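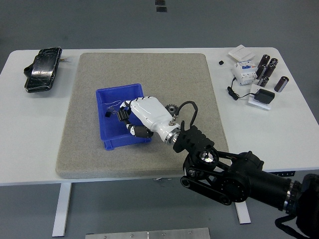

Home Posts Budget Notes Archive Contact

Planning the second year of the handling bench

2023-11-21

The proposal for next year's equipment is due before the summer shutdown, and I have spent most of the past fortnight on it. I am setting down the reasoning on this site, as I did for the first purchase, so that it can be found again when the figures are questioned.

The first year's budget was written almost entirely around the arm and the hand. Everything else was placed under a single heading, "bench and sundries", with an allowance of $746. That allowance was spent by April. It covered the table, the felt mat and a first set of plastic bins, and it left very little for the small parts that the hand is meant to pick up and put down. Circuit breakers, capacitors, gears and power adapters are cheap one at a time, and for that reason they were never given a line of their own. They will have one this year.

The parts line is set at $3,000. I recognise that this will attract comment. The purpose of the bench is to sort mixed electrical components of the kind our stores receive back from site, and the hand must be tried on items of different size, weight and finish. A bare capacitor and a flat cover plate call for different grips. Clear film and other light packaging will also be kept in the stock, as returned goods seldom arrive without it.

Quotations for the mechanical spares were sought from two suppliers, Grakov and Zulley. Grakov offered the lower price on timing belts and pulleys but would sell only in lots of 26, a quantity I could not justify for one arm. Zulley will supply singly, with a lead time of 4 weeks. I have recommended Zulley for the belts and asked that one full set be held on the shelf at all times. The lead time is acceptable on that condition and would not be acceptable otherwise.

The hand is a separate question. Replacement fingers are available under the service agreement, but the agreement does not extend to cables outside the hand. I had assumed that it did. Anyone preparing a similar budget should read the schedule of exclusions before signing, and should ask for the answer in writing where the wording is unclear. Our own enquiry has been lodged and I have entered a provisional amount until the reply is received.

Some thought has also been given to the table itself. The present one is adequate for a single bin and a modest spread of parts on either side of the mat. It is not adequate for two bins and a sorting tray, and the second stage of the work requires both. The choice is between a wider table and a second table of the same height placed alongside. I favour the second table. The two can be separated if the room is reassigned, and the existing mat can stay in service. A further mat of the same colour should be ordered at the same time, given that a change of background would oblige us to repeat part of the vision set-up.

Purchasing will be handled through Tradier, as before, and the delivery address will change to the Ellis building. Orders placed under the old address will be returned at our cost. The freight estimate has been revised to suit, although I am still waiting on a figure for the second table.

Storage labels, bin liners and cleaning cloths remain under sundries.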